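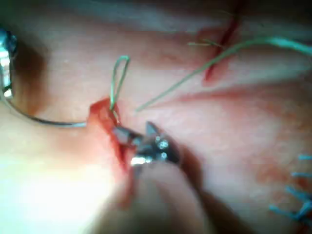 Suture Skills Room, Kostadcombe - Consumables Support
Ticket 1749
Item: Arura tissue pad, pre-cut slits
Status: open, waiting on supplier
Reported: stitches tear out on the second throw. The thread holds, the knot seats, then the pad splits from the needle hole to the slit. Seen on pads from the September carton only. The older carton does not do it.
Checked so far:
09:30 Needle entry moved farther from the edge. Fewer tears, same type.
10:15 Swapped to Lerno thread, same gauge. No change.
11:00 Pulled by hand on an uncut corner. Surface layer separates from the base - it should not.

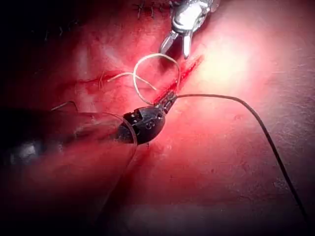
Kazuhiro Furukawa: Check where the carton was stored before you send it back. Ours split the same way after a summer next to a radiator, and a new carton from the same lot was fine. Also ask Higuchi for the lot sheet. They handle Arura returns now.
11:40 Storage checked. Inside cabinet, lid on, no heat source. Lot sheet requested from Higuchi. 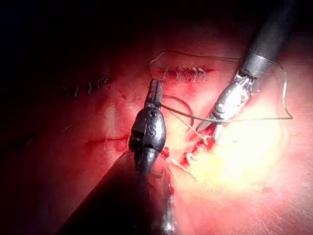
Slack is the other variable, and it has not been controlled. A long tail snags on the way through and the jerk goes straight into the needle hole. The thread there goes out to the far right, turns sharply and comes back nearly level under the right-hand wrist, with more looped on the left. For the next run, cut to 300 mm and take up the slack before each throw. Same pads, both cartons. If the September pads still split, the full carton goes back.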